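To: Cetthorpe Supper Club list
From: Iresha Paul
Date: 13 Feb 2024
Subject: Re: soup night, what to do about noodles

Deok-su Cha wrote:
> I like the anchovy broth idea but I'm nervous about
> noodles for that many people. Last time they sat in the
> pot and turned to paste. Could we just do rice? Also,
> does anyone still have the big Yoon stockpot?

Deok-su, please don't give up on the noodles! I tried it again on Sunday with the thin wheat ones and I'm completely sold. Boil them in small batches, rinse them hard under the cold tap until they stop feeling slippery, then twist each portion into a little nest and leave it on a tray. The hot broth goes on at the very end and they loosen right up. 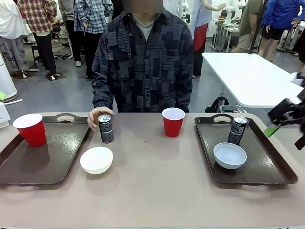

The broth itself can be made the day before, and I think it's better that way. I pulled the heads off the anchovies (tedious, but it does take the bitterness out) and took the kelp out after 17 minutes. Then a big piece of radish, and the green ends of the scallions that I'd usually throw away. My kitchen smelled amazing.

For bowls, wide ones are much nicer for this than deep ones, if we have enough.

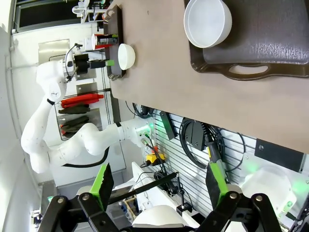

Large white bowl on a brown tray.

Toppings: egg strips, zucchini, kimchi, toasted seaweed. I'd love a second sauce too, something with plenty of chili and sesame, on the side so the kids can skip it. Kamora has the good sesame oil again, by the way, 2 bottles per customer.

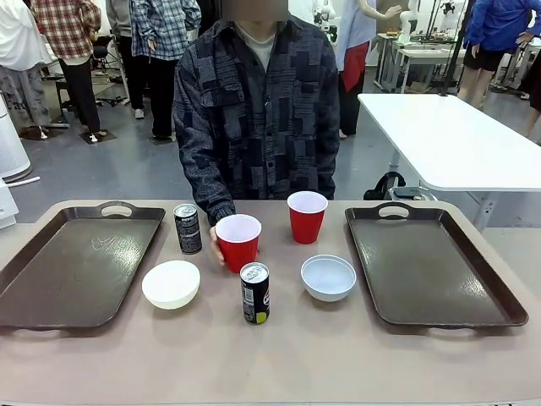

If we get 60 people like last March, I figure roughly 136 ounces of dry noodles, with rice as backup for the really hungry. Deok-su, the stockpot is in my garage and I can bring it over any evening.

Who wants to pull anchovy heads with me?

Iresha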